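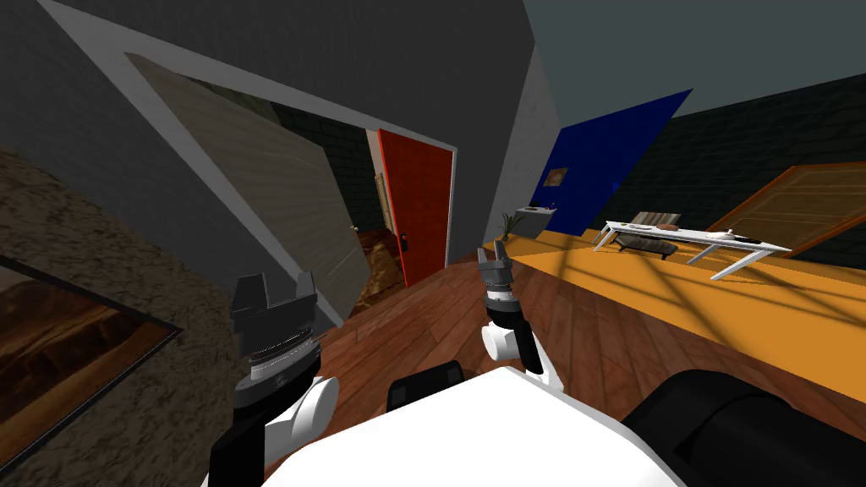
Home | Courses | Handouts | Archive

Unit 12: Perception and Planning in Simulated Rooms

Instructor: Burgi Rüegg

This unit covers the software path from a camera image to an arm command. Students will work in the Nolach simulator with the two-arm model supplied for the course.

1. Scene variation

Each episode loads a room with its own wall, floor and door textures. A detector trained on a single room tends to learn the color of the floor and fails when the floor changes. The training set for this unit holds 4,000 episodes. A further 200 are held back for grading and must not be used for tuning.

2. Frames

All grasp targets are expressed in the base frame. The head camera tilts during motion, so walls and door frames may appear at steep angles in the image. Apply the camera transform stored with the same time stamp as the image. Using the latest available transform is the most common error in submitted work.

3. Planning

The planner, Ren, treats each arm as a separate chain and checks the two against each other at every step. Doors are loaded as hinged bodies. A door that stands open must be added to the collision map at its current angle. Grippers are to remain open until the approach segment has ended.

4. Assignment

Write a node that reads the image and joint state, selects a target on a table or cabinet, and returns a path for one arm. State in your report which arm was chosen and the rule used to choose it. Reports are due Mon 15 April.

Reading: course notes, chapter 13, sections on transforms and hinged bodies.

Shares: 12 | Comments: 2

Mumov: Does the time stamp rule apply to the wrist cameras as well?

Hidico: Yes, see the notes for Unit 13. Same lookup, different parent frame.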